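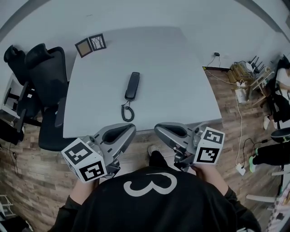
How to Wash a Printed Sweatshirt

By Giuliana Usuga

Turn the sweatshirt inside out before it goes in the machine. Close any zippers and tie the hood cord in a loose bow. Wash it with other dark clothes, and keep towels out of the load. They shed lint and rub the print.

Use cold water and the gentle cycle. Measure the detergent for a small load, and skip the fabric softener, which can make printed numbers and letters peel at the corners.

For a grease spot, put a drop of dish soap on it, rub it in with a finger and leave it for 9 minutes. Rinse from the back of the fabric. Do this before washing.

Take the sweatshirt out when the cycle ends. Pull the cuffs and the waistband back into shape and lay it flat on a rack. A thick hood takes longest, so open it out and flip it after 2 hours. In Nusdale we dry outdoors from June on, in the shade.

If the print wrinkles, leave the sweatshirt inside out, put a cotton cloth over the area and press on the low setting. Keep the iron moving and don't use steam.

Fold with the print facing in. Hangers stretch the shoulders.

Next: Getting Deodorant Marks Out of Black Cotton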